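Sodville Youth Soccer League
Progress report to the Ukgate Fund, second installment
30 Aug 2023
Prepared by Dong-geon Oh, league coordinator

Where we stand

The spring season is over and the fall one starts in a little under two weeks, so this covers everything between your first payment and the end of registration. The short version is that we have more players than we planned for, fewer referees than we need, and one very good goal.

Registration

We closed the books with 353 players, up from 284 last fall. That is 69 more children than last year, and as far as I can tell every one of them wants to be a striker. Of the total, 205 are in the under-10 groups, where the game is still mostly a cloud of shin guards moving around a ball. The older groups grew more slowly. We lost a few under-14s to the traveling club in Usitz, which has nicer jackets.

Your money covered fee waivers for every family that asked. I had expected people to be shy about asking, so in July we moved the waiver box to the first page of the form and dropped the part that required a letter. Requests went up the same day. I should have thought of it two seasons ago.

Fields

The lower field at Skála Park was regraded and seeded on schedule. The upper field was regraded on somebody else's schedule — the contractor had the dates for a different park — and we will play the first weekends there on grass I would describe as hopeful. Drainage is much better on both. The corner that used to be known as the lake is now only a puddle, and the under-8s have complained.

We bought one full-size goal and two sets of small ones. The full-size goal came with all its parts. The small ones came with all their parts and the instructions for a trampoline. They are up, they are anchored, and the parks department has signed off on them.

Coaches and referees

All but 2 teams have a head coach. Both of the teams without one are under-12, and I will be coaching one of them if it comes to that, which the players should regard as a warning.

Referees are the real problem. Several of our teenage refs quit after the spring, and when I called to ask why, the answer was parents. We have added a sideline rule: one warning, then the parent watches from the parking lot. Coaches may enforce it and have been told that they must. The fall referee course is open, and we are paying the fee out of the training line, as agreed.

Spending

We are under on equipment and over on field work, and the two nearly cancel out. I would like to move what is left of the equipment line to referee pay. Please let me know whether that needs a formal request or whether this sentence will do.

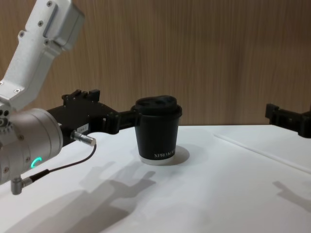
Before the next report

Fill the two coaching spots. Reseed the upper field if the hopeful grass gives up. Hold the preseason meeting for parents, with the sideline rule read out loud. Send you the referee numbers once the course is finished, along with receipts for the goals.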